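Progress report – Vida Flower Room, Rosutstead
27 Aug 2024
Prepared by Jomach Flowers for the Kekbridge Main Street Fund

Quick one this time, we are in the thick of wedding orders. Full receipts to follow by email.

Where we are

The cooler is in and running. Took longer than planned – the first unit came with a dented door and had to go back, so we lost most of June on that. The electrician has signed off. Buckets, shelving and the long sink are all in place. Still waiting on the second drain cover.

Sales counter opened to walk-ins. Slow mornings, good late afternoons. We filled 154 orders since the last report, mostly hand-tied bouquets and sympathy work, plus three small weddings. Delivery to the Kekbridge side is working fine with one van. Rosutstead customers mostly pick up.

Classes

Ran 13 evening classes out of the Vida room. Total of 59 people came, some of them more than once. Wreath base and table centerpiece were the two that filled up. Bridal bouquet did not, will move it to spring when people are acutally thinking about weddings. Feedback cards are in a folder at the shop if you want to see them.

One change from the application: we said we would charge a flat fee. Now doing a lower fee and people pay for stems on top. Works out fairer and less waste at the end of the night.

Growers

Two local growers now supplying us weekly – snapdragons, zinnias, some dahlias just starting. A third said yes then had hail damage. Will try again next year. Local stems are holding up better in the vase than the boxed ones, at least going by what customers tell us. Price is higher and we are eating part of that for now.

Money

The $1000 for class materials is spent. Went on snips, floral tape, chicken wire, vases and aprons. Cooler line is over becuase of the freight on the replacement, we covered the difference ourselves and are not asking for more. Signage money not touched yet.

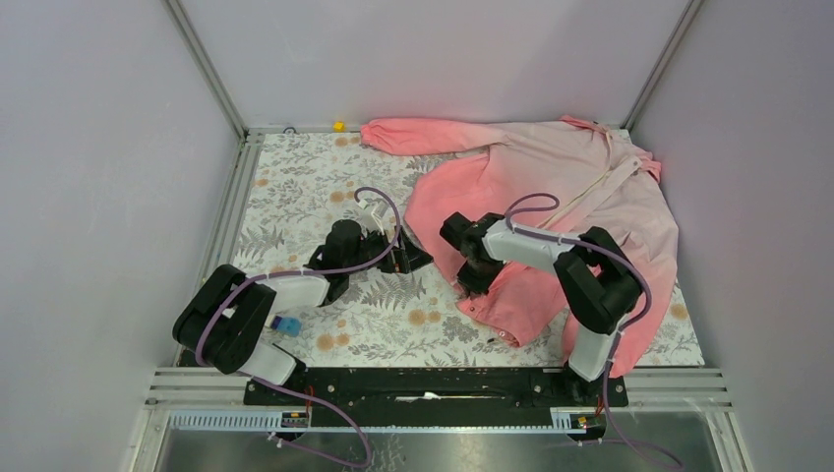 Fall plans next. Rust and cream for the window, mums out front, dried bundles by the register. For the class tables we want a printed cover so the room looks less like a stock room. Leaning toward a white cloth with gray leaves, ferny sprigs and little orange-tan flowers, same kind of pattern as in the photo – goes with fall stems and won't look wrong in spring either. Would come out of the signage line if you are OK with moving it. Need a yes or no before we order.

Also to do: drain cover, holiday class dates, new price list for sympathy pieces. The Vida lease is good through next summer, nothing needed from you there.

Next report will have the full budget sheet attached.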